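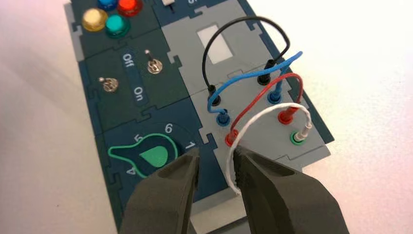

Woruva Workshop, Controls and Panels Section

Progress report to the Vodon fund: modular switch boards, third period

1. Purpose of the work

The grant pays for the design, building and checking of tabletop switch boards for use in the Woruva training rooms. Each board carries ordinary hand controls of the sort met on household and workshop equipment: push buttons, toggle switches, a slider and a rotary selector. Learners practise finding, naming and setting the controls before they move on to live equipment. This report covers work from the end of the second period to the end of August.

2. State of the build

The board is assembled from separate panels with tabs and notches along their edges, in the manner of a jigsaw, held inside a thin grey border. Dark teal tiles make up one half and light grey tiles the other. The two colours were kept from the second period so that a tutor can direct a learner to one half of the board by colour alone.

The buttons are round and domed, in yellow, blue, red and teal-green, and are grouped closely on a dark teal tile. Close grouping was requested by the tutors at Sokol, who found that widely spaced buttons made the colour exercise too easy. The slider switch is white and runs in a dark slot. It sits near the button group, so the two can be used in one exercise without turning the board.

Two small metal toggle switches share a dark teal tile. A dark blue strip between them carries the words "Off" and "On" in white. The strip serves both switches and replaces the separate paper labels used in the first period, which lifted at the corners after repeated cleaning.

The rotary selector has a dark dial face with white numerals and a teardrop-shaped knob outlined in bright green, with a raised mint-green pointer. The earlier knob was round with a painted line. Learners read the line from the wrong end often enough that the results of the selector exercise could not be used. The pointed form has removed most of these errors.

3. Testing

Testing was carried out at Sokol in 19 sessions, giving 529 completed exercises. An exercise is one written instruction followed by one setting of the board, checked by the tutor against a card. All sessions used a plain white tabletop and the same cards.

Results by control:

Buttons. No faults. The spring action remained even across all four colours. The yellow button was the first to show fine scratches on the dome. These do not affect its use.

Toggle switches. One lever worked loose and was tightened on site. A locking washer has been added to the build sheet.

Slider. Dust collected in the slot and made the travel stiff. Cleaning with a dry brush cleared it. The brush will be supplied with each board.

Rotary selector. The click between positions is weaker than specified. The knob holds its setting in normal use but can be moved by a sleeve. A stiffer detent spring is on order from Boso.

Panel joints. The joints held during sessions. Repeated separation of the tiles loosens the tabs, and tutors have been asked to leave the boards assembled between sessions.

4. Departures from the plan

The plan allowed for a change of tile layout between every session. This was dropped in view of the wear on the tabs. Layouts are now changed only in the workshop.

Delivery of the grey tiles from Boso was 3 weeks late. The time was used to redraw the label strip, and the testing dates at Sokol were moved back by the same amount. No further cost arose.

5. Spending

Spending on parts is within the sum agreed. The saving on paper labels has been set against the new knobs. No change to the budget headings is requested. A full statement will follow with the closing report.

6. Work for the next period

Fit the stiffer spring to the rotary selector and repeat the selector exercise in full.

Trial a thicker tab on one grey tile and one teal tile, and compare wear with the present pattern.

Rewrite the instruction cards for the slider, where the present wording does not say which end is the starting position.

Agree with Sokol whether boards are to be stored flat or upright. The storage box cannot be drawn until this is settled.

A decision is needed from Vodon on the storage box, as it was not in the original application. The workshop proposes to meet its cost from the parts heading.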